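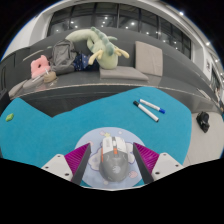
Figura 3. Pinza de mano abierta sobre un ratón de ordenador antes del cierre. Vista de gran angular de la cámara de la herramienta.

4.2. Criterios de aceptación de las demostraciones

El protocolo Trelletti fija las condiciones que debe cumplir una demostración manual para incorporarse al conjunto de entrenamiento. La versión 2, vigente desde octubre, sustituye la revisión informal descrita por Morelli y Doãn en el proyecto Plamness por una lista cerrada de comprobaciones.

En la fase de aproximación se exige que ambos dedos sean visibles y que el objeto quede entre ellos (figura 3). La apertura se comprueba antes del contacto; si uno de los dedos toca el objeto antes de que el operador inicie el cierre, el episodio se etiqueta como «contacto prematuro» y se almacena por separado. El criterio se aplica también a objetos de perfil bajo, como el ratón de la figura, en los que la superficie de apoyo limita el descenso de las puntas.

Los objetos ajenos a la tarea no se retiran. En la figura 3 permanecen sobre el tapete azul turquesa dos rotuladores para pizarra blanca, y el banco del fondo conserva una mochila y varios peluches. El protocolo solo obliga a registrar como distractor todo objeto situado en la superficie de trabajo; los elementos del entorno se anotan por categoría, sin posición.

La presencia de personas recibe un tratamiento distinto. Todo episodio en el que aparezca una persona, aunque sea parcialmente y en la periferia de la imagen, requiere consentimiento documentado o anonimización previa a su distribución. La norma interna de Brumgate admitía una excepción para figuras no identificables, que aquí se ha suprimido por la dificultad de aplicarla de manera uniforme entre anotadores.

Cada episodio es evaluado por dos revisores independientes. Las discrepancias se resuelven mediante una tercera lectura, sin acceso a las etiquetas anteriores. Los lotes contienen 100 episodios y se devuelven completos al operador cuando se aceptan menos de 70. La herramienta Quan conserva el motivo de cada rechazo junto con la versión del protocolo aplicada.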